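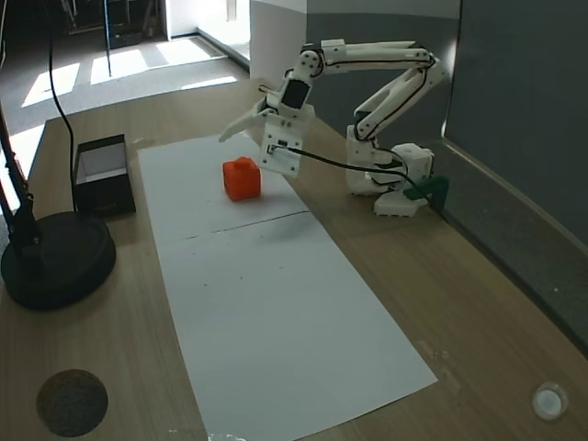 Oil or lacquer for a desk top?
Workshop and Home > Finishes

emese_antal
2018-03-12
I'm fitting out a spare room and have bought a plain pale wooden top from Morkberg, unfinished. It will be used as a desk most days and for heavier jobs at weekends. I can't decide between hardwax oil and a water-based lacquer. I want to keep the colour as light as possible. My last desk was pine with a clear varnish and it went orange within a couple of years. Has anyone used Skustard oil on something that gets leaned on all day?

plumbline10
I used Skustard on a kitchen table. Two thin coats, sanded lightly between them. It darkened the wood a shade, the same as if you wipe it with a damp cloth. If that bothers you, get the white-tinted one. The good thing with oil is you can sand out a mark and patch it.

Clamps are worth thinking about too. They'll bruise any finish if you do them up tight on the bare edge. I put a scrap of cork under each jaw.
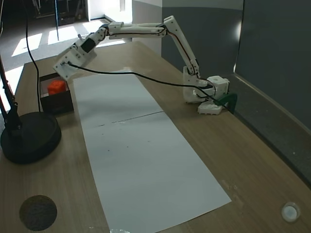
Green clamp at the edge of the desk

dinesh_w
I'd go the other way. Oil is fine for a table you look after, but a desk gets forearms, mugs and pens, and most people don't re-oil it. I lacquered mine with Grarotik matt, three coats with a foam roller, and it still looks pale. You do have to wait between coats and you can't rush the last one.

plumbline10
Until it chips. Then you're sanding the whole top back.

dinesh_w
Mine hasn't chipped. I've dropped a mole grip on it and got a dent, but the film held. You'd have the dent with oil as well.

saltmarsh
Whichever you pick, cover it when you're doing anything messy. I buy lining paper by the roll and lay a length over the top. Glue and ink end up on the paper, and small parts show up much better against white.
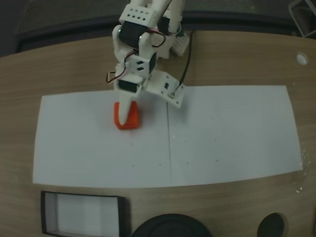

White paper over the table top

emese_antal
Thanks, the paper is a good idea and cheap. How do you stop it sliding?

saltmarsh
Low-tack tape at the corners. Don't leave it on for weeks though, and don't put it on new oil at all. Mine pulled a matt patch off the finish on my old bench.

old_fenny
Do the underside as well. If you only seal the top face, the board takes up damp from below and cups. Mine went 10 mm out over one winter - I had to plane it flat and start again.

dinesh_w
10 mm sounds like it was fixed down wrong. Were the screw holes slotted?

old_fenny
No, they weren't, so some of that was my fault. I'd still coat both sides.
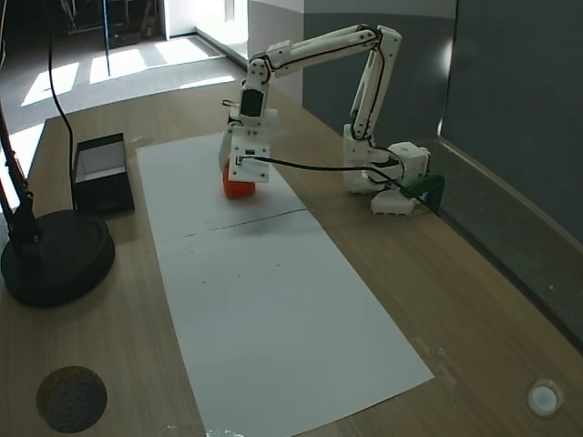
Re: Oil or lacquer for a desk top? (update)

emese_antal
I did test strips on the offcut, one of each. The Skustard came out yellower than I wanted, even the tinted one. The lacquer was nearly invisible from the side but felt a bit like plastic. I've gone with Grarotik on both faces and the edges. The first coat raised the grain badly, so I went over it with 240 grit.

plumbline10
Wrong choice, but it's your desk. Wet the wood and sand it before the first coat next time and you won't get that.

dinesh_w
Agree with him on the wetting. Leave it a full week before you put anything heavy on it.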